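3.2 Surface wear in shared seating
April 5, 2019 — Brynjólfsdóttir, Climdale
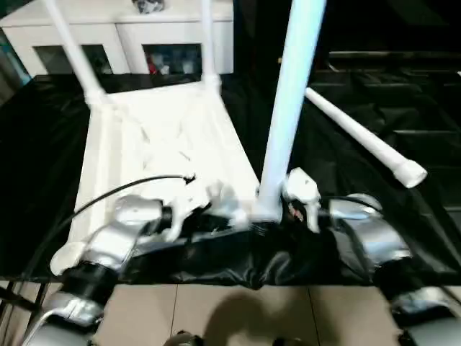

Figure 2. White plastic chair, inverted, with the molded ribs of the seat underside exposed.

Records from the Iltard reading rooms list 2,932 loans of chairs, of which 1,025 fell in January. Loan counts were taken from the paper log and checked against the desk file. Entries without a room code were dropped. Wear was scored by room, so a chair moved between rooms — a common case — appears under both codes. Scores rose with loan count up to some 100 loans and then leveled off.

Comments
Was floor type recorded?
The double room codes will inflate the totals.

Related
3.1 Sampling of rooms
3.3 Repair intervals at Visine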